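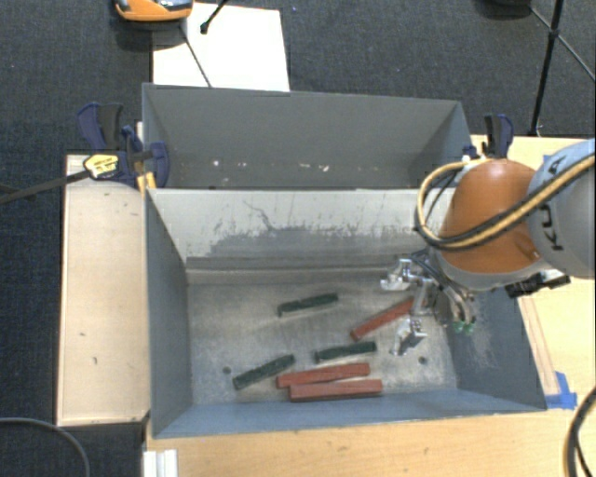
Figure 1. The Zollach cell with six blocks in the front bin and the KUKA arm over its right half.

Projects > Manufacturing Lab > Student Reports > Two-Bin Cell

We use cookies to remember your settings. Accept | Decline

Setup and Upkeep of the Two-Bin Picking Cell
Student project report, Ocampo Technical College
Submitted 2/7/25

1. Background

The two-bin cell in the Zollach room was passed to our group at the start of the term. It had been used by two earlier groups and there was no single write-up of how it was put together. Notes were spread over a paper binder and a shared folder, and some of them disagreed. Our assignment was to get the cell into a known state, keep it running through the term, and write down the procedure so the next group can start from it.

We did not change the picking program. Everything in this report is about the mechanical setup, the cables and hoses, and the checks we did between runs.

2. Layout of the cell

The cell has two grey metal bins placed one behind the other. The arm reaches in from the right. Blocks go in the front bin at the start of a run and are moved to the rear bin. The block set is three green and three red, all the same shape.

The bins are held with clamps at the ends. The left clamp sits where the two bins meet and grips both edges, so it does most of the work. The right clamp holds the rear bin only. When we took over, the front bin could be pushed sideways by hand even with the clamps closed. The left clamp had been put on a little too far back and had only a small bite on the front bin. We moved it forward until the pads were seated on both edges and the bin stopped moving.

Blue tape on the wood by the front right corner marks where the bin belongs. The old tape had lifted, so we put down new pieces after the clamp was reset. If the bin does not meet the tape, stop and reset it before loading any program.

3. Setting the bin position

This is the order that worked for us. The first few times we did it in a different order and had to start over.

Power down the arm and hang the tag on the controller.
Open both clamps and lift the bins out. Wipe the tabletop where they sit. Grit under the front bin was enough to make it rock.
Put the rear bin in first, then the front bin, and push them together.
Line up the front right corner with the tape.
Close the left clamp by hand until it is snug. Close the right clamp. Go back and tighten the left one.
Press down on each corner of the front bin. If it rocks, take it out and wipe again.
Power up and run the touch-off routine at 20 percent speed with one person at the stop button.

The touch-off routine brings the fingers down near the floor at three taught points. We used a Ziltik feeler gauge under the lower finger at each one. The gap must be the same at all three. On our first try it was wider at the left end of the bin, and a second wipe of the table fixed most of that. The rest was the bin floor itself, which is worn and not quite flat. We left a small difference and wrote it in the binder.

4. Cables and hoses

The yellow and black cable bundle on the arm has to have enough slack to follow the wrist. It forms a large loop beside the orange segment. One of the older notes says to tie this loop down tight, and we think that note is wrong. When we tried it, the bundle pulled at the tie each time the wrist turned toward the left wall. We went back to a loose loop and moved the tie farther up the arm.

Check the loop with the arm jogged to all four corners of the front bin. It must not touch a clamp or drop below the rim.

The dark tubes behind the gripper end in small green fittings. One tube had worked partway out when we took over and the gripper closed slowly. We cut the end square, pushed it back in and tested it with soapy water. After that we added a pull test to the checklist: hold the fitting, pull the tube gently, and look for movement.

Cables on the tabletop and carpet are still a weak point. The loop at the right front corner of the table gets in the way when someone leans in to load blocks. We asked for a cable tray from Brinex but it had not come by the end of the project.

5. Checks between runs

Before every session:
- bin corner against the tape
- both clamps tight
- nothing left in the rear bin
- tube pull test
- cable loop clear at all four corners

Once a week:
- wipe the gripper fingers and the bin floor
- run the touch-off routine and log the gaps
- look over the cable bundle where it crosses the orange segment

The session checks take a few minutes once you know them. The weekly ones took us about 29 minutes with two people.

6. Results

We logged 800 picks after the bin and clamp were reset. Of these, 114 needed a second try. Most of the second tries were on blocks lying close together near the front wall, where a finger has little room to get between the block and the metal. Blocks out in the middle of the floor gave little trouble. We do not have a good log from before the reset, so we can't say how much the setup work helped. The bin did not shift off its tape in any of the logged sessions.

The scratches on the right wall of the front bin were there when we started. We took a rubbing of the deepest ones and compared it again at the end, and they matched.

7. Left to do

The front bin should be replaced or have its floor flattened. The cable tray needs to be fitted when it arrives, which the supplier now says will be in April. The left clamp pads should be looked at by the next group, and spare pads are in the drawer under the controller. The old cable note is still in the binder with a line through it and our correction beside it.

Previous | Next | Reports | Lab Rules | Contact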